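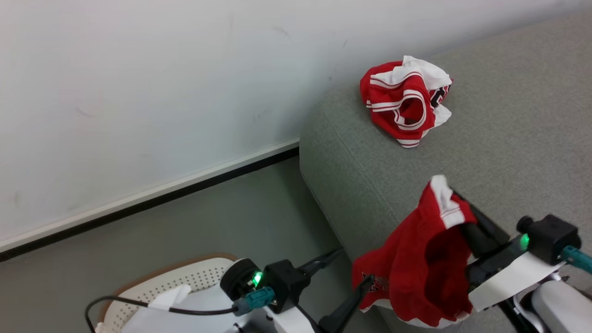 Omberg wrote under the last version of this guide that the filler kept shrinking in the small holes, and that one more day of drying solved it. We have changed step 3 because of this comment.

Section 3. Cleaning and repairing a painted wall

Before you start, read the label of your paint and your filler. If the label says something different from this guide, please follow the label.

1. Move the furniture away from the wall, so you can work without leaning over it.

2. Wipe the marks with a soft damp cloth and a little dish soap. Begin at the bottom and go up. Do not press hard, or the matte paint will become shiny.

3. Fill the small holes with a thin layer of filler. Leave it for two days, then sand with 200 grit paper.

CAUTION: Wear a dust mask when you sand. In older houses the paint can contain lead. Have it tested first.
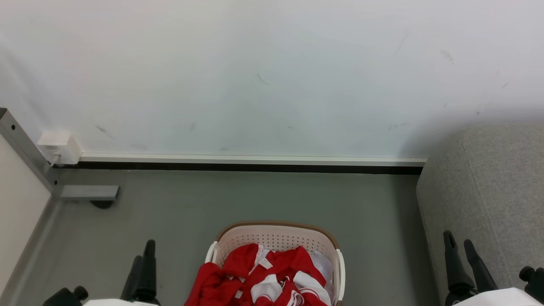
Fig. 2. White wall with scuff marks, and the baseboard.

4. Put masking tape on the top edge of the baseboard.

5. Turn off the power at the switchboard before you clean or paint near any outlet.

6. Paint the repaired places with the same colour, using a small roller. Let it dry and look at it again in daylight.

NOTE: Old paint changes its colour with time. If the new places are visible, you must paint the whole wall from corner to corner.

877 shares
3 comments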